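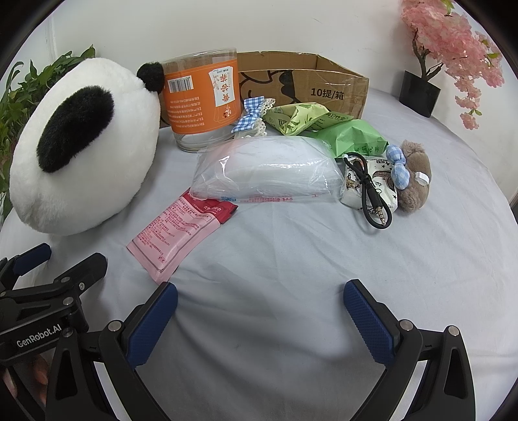 Todell Reuse and Repack Project
Progress report to the Prendergast Fund
Second reporting period

1. Purpose of this report

This report covers the second period of the grant. It sets out work completed, spending against budget, problems that affected the schedule, and the work planned for the remaining period. It was prepared by Noeline Faulkner and reviewed by Rochelle Pomare before submission on 23rd February.

2. Background

The project tests whether household goods and clean containers dropped off at the Todell depot can be sorted, repaired where needed, and passed on at a lower cost per item than the current haul-and-landfill contract. Goods come from the town of Vusville and the rural routes to the north of it. The grant pays for sorting labor, shelving, one secondhand baler, and record keeping. Rent and utilities are covered by the depot's own budget and are not reported here.

Items are placed in one of four streams at intake: soft goods, rigid containers, small household goods, and reject. Rejects are weighed before disposal so that the landfill fee avoided can be calculated on the net figure. In the first period rejects were estimated by bin volume, and the two sets of numbers should not be compared directly.

3. Work completed

3.1 Intake and sorting

The new intake bench was put into service in October. Sorting now takes place in a single pass. Under the earlier arrangement goods were rough-sorted at the door and sorted again at the shelves, and most of the labor overrun in the first period came from that second handling.

Soft goods remain the largest stream by volume. They are slow to process, and the wash cycle limits how many can be released in a week. The washer runs on the lower evening power rate where staffing allows.

3.2 Rigid containers

Clear plastic and glass containers are inspected for cracks, thread damage, and missing lids. Containers that pass are rinsed, dried, and released to bulk food buyers in cartons of mixed sizes. A total of 620 containers were released in this period against a target of 176. The target was set before the Alar co-op agreed to take wide-mouth jars on a standing order, and we propose to revise it (see section 6).

Label removal is still done by hand. A soak in warm water and washing soda clears paper labels. Plastic film labels peel off dry, but the adhesive left behind often needs a second treatment -- in some cases longer than the jar is worth. A short trial of a citrus-based remover gave acceptable results, and a cost comparison will be included in the final report.

3.3 Baler

The baler was delivered late and without its guard interlock. The supplier sent the missing part, which was fitted and checked before first use. Two staff members have completed operator training. Bales have so far been cardboard only. Mixed textile baling is on hold until a buyer confirms an acceptable moisture limit.

4. Spending

Spending to date stands at 69 percent of the award. Labor is slightly under budget because one sorting position was vacant for part of the period. Equipment is over budget by the cost of baler freight, which the original quote left out. We request approval to move unspent labor funds to cover this line. No increase in the total award is requested.

5. Problems and delays

The floor scale drifted out of calibration during cold weather. Readings taken before the fault was found have been flagged in the log and left out of the reject calculation. The scale has since been recalibrated and is checked weekly against a reference weight.

Drop-offs outside posted hours continue to cause rain damage to soft goods. A covered bin has been priced but not ordered, as the site owner has not yet agreed to its position near the gate.

6. Planned work

- Revise the container target in line with the Alar standing order.
- Complete the label remover cost comparison.
- Obtain the textile buyer's moisture limit in writing and run a trial bale.
- Settle the position of the covered bin and place the order.
- Fill the vacant sorting position at the existing pay grade.

7. Action requested from the Fund

Approval of the budget transfer in section 4 and of the revised container target. A written reply to Noeline Faulkner at the depot office is sufficient. The intake log and scale records are available on request.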